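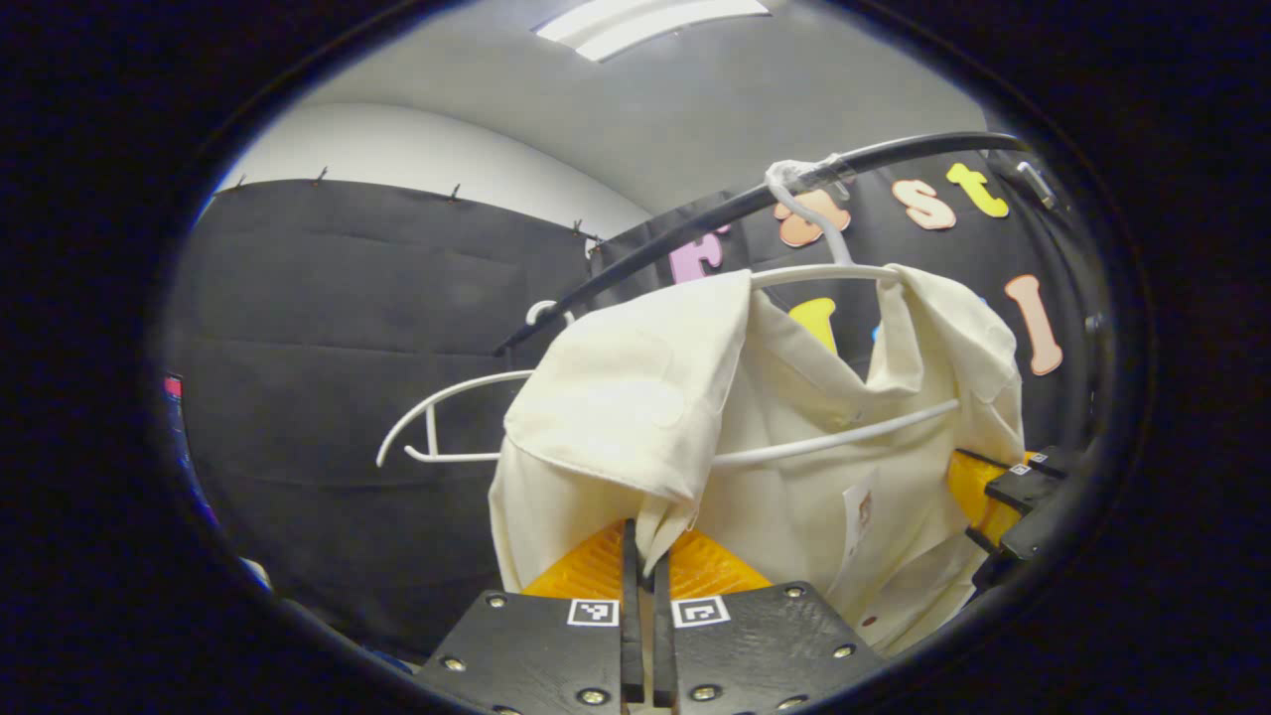 Reporting period to 7th November. Work package 2, garment handling by demonstration, Dulholm site.

Collection with the hand-held gripper started in September. To date 146 demonstrations have been recorded on the hanger task, of which 15 were rejected at review, mostly for lost tracking during fast wrist turns. The remainder have been passed to Zbigniew Kalinowski for training.

The shirt stays on its hanger and the operator takes hold of the lower front with both fingers. Creased cloth is left as it is between trials. Clear tape now binds the hanger hook to the rod, as the hook had been sliding when the fabric was pulled. The markers on the fingers are used to recover the opening width, and this has worked without trouble except where a fold of cloth covers one of them.

Remote control of the arm was tried on the same task by Ingvar Snorradóttir. She completed 10 demonstrations, each much slower than by hand – the delay in the video link accounts for part of this. We propose to keep remote control for corrections only.

The first policy reached a correct grasp in 68 per cent of trials on pale shirts. Dark garments have not been tested.

Outstanding: replacement finger pads from Drilteo (ordered, no delivery date), and a second operator. Senad Stojanovska is to be trained next. Spending is within the agreed budget.

Waldemar Ziółkowski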